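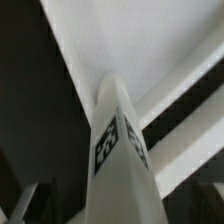 Why do my fingers go wrinkly in the bath?

I love this question, and I get asked it a lot. It came up again last week from Marisol Bedoya, who goes swimming at Sotthorpe pool with her cousins and wanted to know why she gets out with hands like her great-grandad's. I used to wonder the same thing when I was small. I'd lie in the bath until the water was nearly cold, just to see how wrinkly I could get (very wrinkly, and also quite shivery).

When I was at school, everybody told me the same story. Skin is like a sponge, they said. It soaks up the bath water, swells up and goes crinkly. It sounds sensible, doesn't it? And the very top layer of your skin does soak up a bit of water. But there's a much better story going on underneath.

A clue from the doctors

Nearly a hundred years ago, doctors noticed something odd. Some of their patients had hurt the nerves in their hands. Nerves are like tiny wires that carry messages between your brain and the rest of you. When these patients put their hands in water, the fingers with damaged nerves stayed smooth!

Think about that for a minute. If skin just soaked up water like a sponge, it wouldn't matter whether the nerves were working or not. A sponge hasn't got any nerves. So the wrinkles must be something your body does by itself, without asking you first, in the same way that it makes you sweat when you're hot.

So what's going on in there?

Inside your fingertips there are lots of very small tubes carrying blood. After you've been in warm water for a while, your nerves send out a message telling those tubes to squeeze and get narrower. Less blood goes into your fingertips, so the soft part inside shrinks a tiny bit.

Your skin doesn't shrink, though. Now there's a bit too much of it for what's inside, and it folds up. Imagine putting a big pillowcase on a small pillow - it goes all baggy and creased. Your fingertip is the pillow and your skin is the pillowcase.

Why only fingers and toes?

Good thinking if you were about to ask me this. You don't get out of the bath with a wrinkly tummy. The skin on your fingertips, your palms and the bottoms of your feet is special. It's thicker than the skin in other places, it has no hair growing on it, and it's packed with sweat glands. Scientists think the sweat glands help to start the whole thing off, by letting a little water in close to the nerves.

Are wrinkles any use?

This is the part people still argue over. One idea is that they work like the grooves on a car tyre. When it rains, the grooves give the water somewhere to go, so the rubber can touch the road. Wrinkles might do that job for your fingers when you're holding something wet.

Some scientists tested it by asking people to move wet marbles from one box to another. The people with wrinkly fingers were faster. With dry marbles, the wrinkles made no difference. Then another team did a test like it and found that wrinkles didn't help at all, so we can't be completely sure yet. I quite like that. Grown-ups with laboratories are still puzzling over bath fingers!

Try it yourself

You'll need a grown-up, 2 bowls, some warm water (not hot) and 6 marbles.

Put the marbles in one bowl and cover them with warm water. Leave the other bowl empty.

With dry, smooth fingers, move the marbles across one at a time while somebody times you. Write the time down.

Put them back, then soak your fingers in the warm water until they're good and wrinkly. You'll have to be patient.

Do the marbles again and write down the new time.

It's best to have 4 goes each way, because you get quicker with practice and that can muddle your results. Hernán Guzmán, who is eight and does not like losing, practised so much beforehand that his smooth fingers won every time. Keep marbles away from little brothers and sisters who put things in their mouths, please.

How long do they last?

Not long. Once you're out and dry, the little tubes open up again, the blood comes back and your skin smooths itself out. If you've got toes handy, have a look at those too next time you're in the bath, and see whether they go before your fingers do.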